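### 3.2 Soft packaging and the sorting of mixed household goods

The second part of the study looked at what people keep in thin plastic bags at home, and how those goods compare with the ones they keep in rigid bins. Households in the Gakmont district were asked to bring in small items as they were stored, without repacking them. In all, 788 items were logged. Of these, 78 were decorative pieces such as artificial flowers, and most of those came in some kind of wrapping.

Flowers were slow to sort. The wrapping holds the leaves in place, and a leaf that has slipped out of the film is easily bent when the bundle is put down on its side.

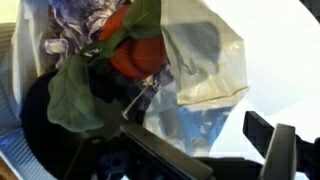

**Figure 4.** Artificial rose with two fabric leaves, with patterned wrapper and clear plastic.

We coded an item as "wrapped" if any film or paper was still around it, even where the bloom was exposed. Under this rule a flower like the one in Figure 4 counts as wrapped. An earlier scheme, used in the Trilden survey, coded such items as "open" – the two sets of counts should not be compared directly.

Bags were coded in a different way. A clear bag gives a partial view of its contents, and coders had to decide what could be named from outside and what could only be given a color or a rough shape. Striped or brightly colored goods were usually noticed first, even at the bottom of a bag. Dark goods were often entered as "dark, unknown."

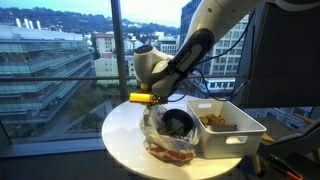
*Soylu*

The bag on the table has a round black object near the top and a red-and-white item at the bottom, with a grayish-dark mass between them. Only the red-and-white item was given a color code with full agreement. The white bin beside it was simpler to code. An open bin can be read from above, and its walls do not fold over the goods or press them together.

Bins had their own problem. Small tan or brown goods tended to be entered as food by one coder and as toys by the other. We kept both entries and marked the item as disputed. Disputed items are left out of Table 2 but are included in the totals.

The material of the bag also mattered. White bags hide more than clear ones, and a crumpled bag with nothing in it takes up as much room on a table as a full one. Loose cloth was logged as a separate item, even when it lay partly under a bag.

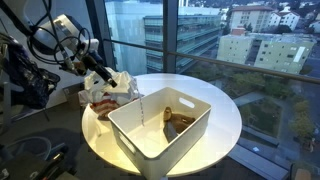 **Figure 5.** Crumpled white bag with striped cloth, and a white storage bin on the same round table.

Each coder worked through some 100 items per session, and the Ikico labels were added afterward.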